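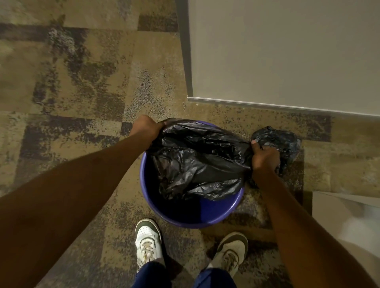 Cleaning Technician, Evening Shift -- Guranent, Plivgate Building

Floor scrubbing and vacuuming at Plivgate moved to autonomous machines in January. Bin service, liner changes and spot cleaning remain manual. The technician covers 12 office zones and clears machine faults from a tablet.

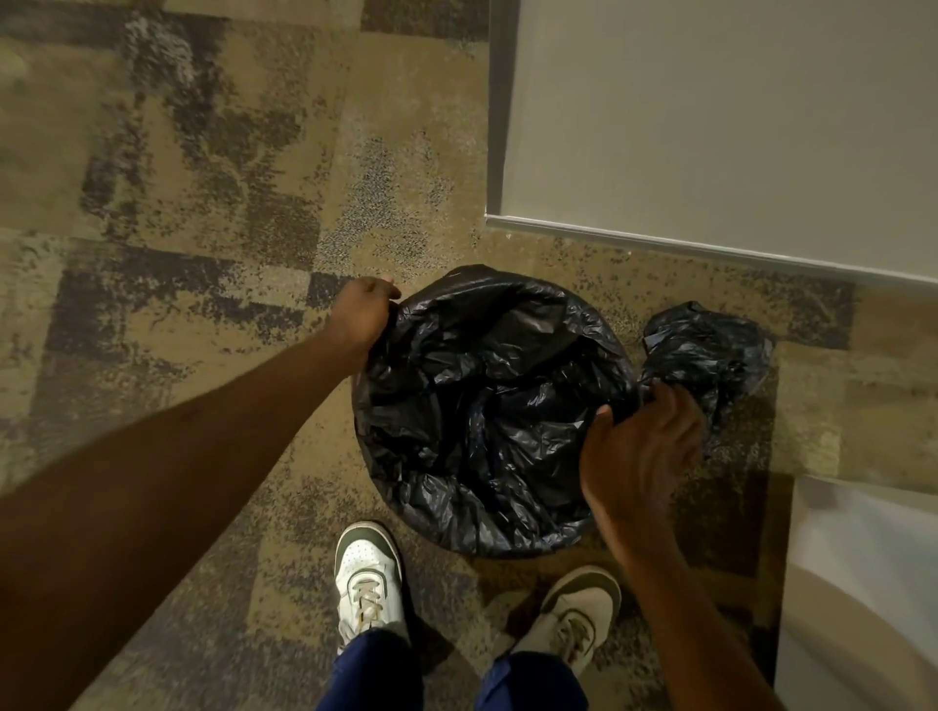 Liner change, carpeted office area.

Changes to the role: less time on open floor, more on bins and edges, plus a fault log for each shift. Current staff kept their hours. Route maps are set by Khải Lò, who takes corrections from the crew.

Requirements: able to kneel and lift; basic reading of fault codes. Training is 11 shifts, paid at full rate. Prior work with machines is not needed.

Apply to Nga Tiêu, reference 1226.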